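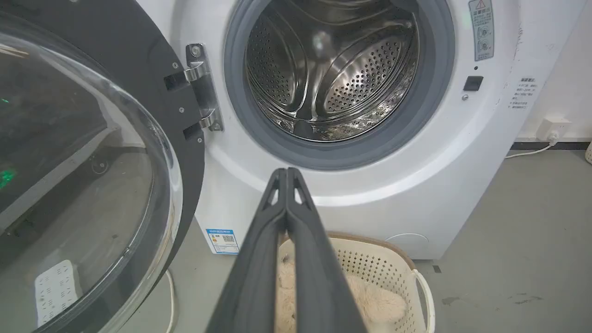

A reader in Konedmont wrote in to tell us we'd been too easy on hard water in the spring issue, and that the people up on the hill streets have been fighting it for years with nothing but vinegar and patience. Fair point! So we went back and gave the whole subject another look, and we had such a good time with it that it has taken over most of this month's household page.

First, the basics. Hard water is plain old water that has picked up calcium and magnesium on its way through the ground. Ours comes through a lot of limestone before it gets to the Warraich pumping station, so we get plenty of both. It's fine to drink (some of us think it tastes better), but it's rough on kettles, shower heads and anything with a heating element, and it makes soap lazy. If your towels come off the line feeling like cardboard, there's a good chance this is why.

You can check yours for free until the end of October. The Zovumton library has 200 test strip packets at the front desk, one per household. Dip the strip, wait the time printed on the packet, match the color to the chart. Kids love doing this one. Drop your result in the box by the door with your street name on it and we'll add it to the map, which already has some lovely surprises on it. Did you know the two ends of Mill Lane come out completely different? We didn't!

Now for what readers do about it. The top tip by a mile was to use a bit more detergent than the soft water line on the box, and to read the box in the first place, because most brands print a separate amount for hard water. Plenty of you put white vinegar in the kettle, bring it almost to a boil, leave it for an hour and rinse twice. Shower heads can go in a sandwich bag of the same stuff overnight, held on with a rubber band. Keep vinegar well away from bleach, always, and go easy with it on rubber seals and natural stone.

For towels, try skipping the fabric softener for a few washes (it can leave a coating that keeps them from soaking up water) and give them a good hard shake before you hang them. One household on the east side swears by ten minutes in the dryer after the line. We tried it with a very sad bath mat and were impressed.

Thinking about a whole-house softener? The Atidus neighborhood group is putting together a list of questions to ask before you sign anything, covering salt use, drain hookups and who does the servicing. It'll be on the library notice board in November, and we'll print it in full here as well.

Keep the letters coming, especially if you disagree with the vinegar crowd. We'd love to hear from anyone on well water too.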